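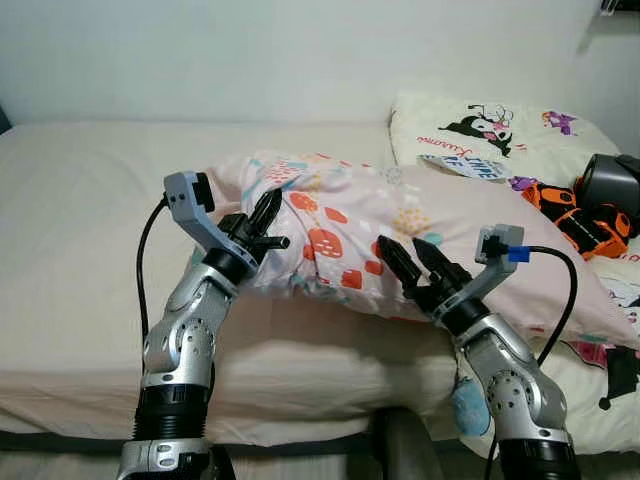 Pink patterned pillow, cream sheet, plain wall.

The guest house pillow question
February 28, 2024

Several of you wrote in after the November issue to ask why I had reviewed six guest houses between Pummont and Prustmont and said next to nothing about the beds. Fair enough. I wrote nine hundred words on marmalade. I have been back through my notebook, and to make amends, this month's item is about pillows.

My position, for new readers, is that British guest houses have two theories of the pillow. The first is that a guest wants one, very thin, of the sort you could post. The second is that a guest wants seven, in descending sizes, arranged like a school photograph. Under the second theory you spend your first ten minutes moving them to the chair and your last ten trying to remember which way round they went. I have never put them back correctly and I don't believe the owners expect it.

The Ahmadpour, up the hill from Pummont station, used to be firmly in the first camp. It is run by Farzad Sharifi and his father Houshang, who bought it with the pillows included and felt that throwing them out would be rude. Houshang Sharifi slept on one of the old ones for a winter to see what the complaints were about. He told me it was fine. His son told me he had folded it in half and put a jumper inside.

They have since changed the lot, along with three of the mattresses, at a cost of 1240 pounds, a figure Farzad gave me twice in case I had missed it. The new pillows are medium. I asked what medium meant and was told it was between soft and firm, so I wrote that down. I slept well on mine, and woke only when the dairy lorry came past, for which no pillow has yet been devised.

Then there is thread count. I used to think it mattered, mainly from reading the backs of packets in department stores. The place I stayed in at Prustmont had a card on the bedside table announcing that the sheets were 600 thread count. It was laminated and stood next to a lamp that didn't work. I lay there trying to feel all 600 and got nowhere. They were good sheets. They were also so slippery that the duvet left in the night, and I found it by the radiator looking much more comfortable than I was.

Bedding colour is where owners lose their nerve. White is the default, on the grounds that it looks clean and can be boiled, and the result is that I could not tell you from memory which of my six rooms was which. I am coming round to a bit of pattern. Something like this pale pink, with its coloured dots and rounded rectangles, would at least give you a thing to look at while you waited for the kettle, and you'd know which bed was yours after a trip down the landing in the dark. It doesn't even have to be ironed. A few rumples suit it, and I say that as someone whose own linen cupboard has to be closed with a shoulder.

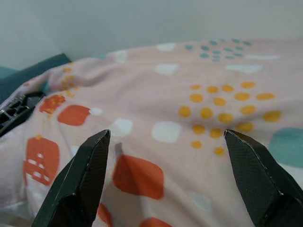
Booking sites are no help with any of this. Plirnico, which I use because it remembers my card, lets you filter by hot tub, by pets and by distance to the nearest golf course, and has no box for pillows at all. The reviews mention them only in anger. I did find one long, thoughtful paragraph on neck support under a guest house near the reservoir, and I read it with real interest until I realised I had written it. I had pink gingham on my pillow there, apparently, and I seem to have liked that too.

So here is my advice, such as it is. Ring up and ask. Owners are startled by the question but they do answer it, and you learn a good deal from how long they take. If you are fussy, bring your own and put it in a coloured case, or you will leave it behind and some stranger will have it by the weekend. I have lost two this way. One of them was expensive.

There are now 1344 of you on the list, and I would guess most of you have opinions on feather versus foam. Send them in by replying to this email. Please keep them short, and please, no more photographs of breakfasts. Next month: showers that are also cupboards. Farzad has asked me to mention that the Ahmadpour has rooms free after Easter, and that the marmalade is still the same.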